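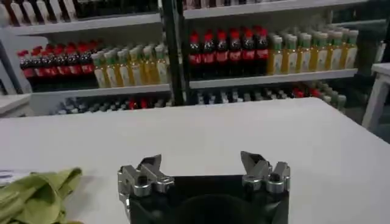

I have been making curtains for the back bedroom since March and they are now up, so I can write down how it went. I had made one cushion cover before this and turned up a few pairs of trousers. Curtains are straight lines and I thought that would make them easy. The sewing was easy enough. The cutting out was what took the time, and it needs a big flat surface more than it needs any skill. A large white table like this one would do very well, as you can lay the cloth out across it and see straight away where the edge has wandered. Our kitchen table is dark, has a join down the middle where the leaf goes in, and is too short. I did the first piece on it and cut the bottom edge badly crooked. The rest I did on the bedroom floor, on my knees, with the carpet trying to hold on to the fabric.

The room has 2 windows, both the same width and, according to the tape measure, not the same height. I measured them again in the morning in case I had been tired. The one by the wardrobe is a bit taller, or the sill is lower. I decided to make all the curtains to one length and hang the poles level with each other, and now that they're up the difference doesn't show unless you go looking for it. The finished drop is 128 cm, which leaves them just clear of the radiator.

The fabric came from Honar, which is 700 metres from our front door and which I had walked past for years thinking it only sold wool. It has a back room with rolls stood on end, and a basket of offcuts by the till. They will cut you a strip to take home for a small charge, and knock it off the bill if you come back. I took three strips the first time and then two more. I'd have gone on doing that for months if the clocks hadn't been about to change, as the old blind let in all the light and I was waking up with it.

## Choosing the colour 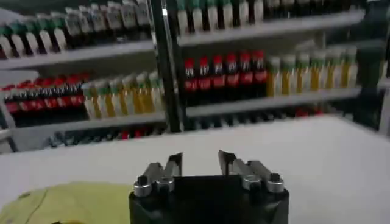
I spent longer on this than I will admit to at home. The walls in that room are an off-white that was already there when we moved in, and I wanted something with a bit of colour in it that wouldn't take over. Greens were the hard part. In the shop they all looked fresh, and at home half of them went grey by teatime. It helped to put each one down on something plain white first, because it's much easier to see what a colour is made of that way. The pale yellow-green at the lower left is the sort of shade I mean: on a white table you can see the yellow in it, and against a cream wall I think it would just look a little faded. I liked a strip very close to that and pinned it up by the window for a week. In the end I went for a darker one called Griketti, which is a mossy green with a slight fleck. It doesn't show the dust and it goes with the rug.

For the lining I used Wurkudo, the thicker of the two blackout linings they had. It's heavy stuff and a bit rubbery on the back. Pins leave holes in it that don't close up again, so I held everything together with clips and bought a second packet when the first ran out. It also sticks to the foot of the machine. A strip of baking paper laid along the seam and torn off afterwards sorted that out, though it makes a mess and I was still finding bits of it on the landing last night.

The machine is an old Niskanen that I bought second-hand. It goes forwards, backwards and zigzag and nothing else. I had to slow right down where the heading tape meets the side hem, as there are a lot of layers there, and I turned the wheel by hand for those few stitches. I broke one needle before I started doing that. A heavier needle helped too, the kind sold for jeans.

If I did it again I would change a few things. I'd buy an extra half metre, as I had nothing left over for tie-backs. I'd hang the curtains for a few days before doing the bottom hems. I hemmed mine straight off and one of them has dropped slightly at the outside corner. I would also wash the main fabric first. The label says it may shrink a little, and I've decided these will never be washed.

The heading is ordinary pencil pleat. I pulled the cords up and tied them in a bow instead of cutting them, so they can be let out flat later.

The room is properly dark now apart from a line of light along the top of each pole. I've seen people fix a strip of wood above theirs to stop it. I have the wood in the shed but I haven't got a drill bit that will go into the lintel, so that will have to wait. The landing window is next, and that one only needs a blind.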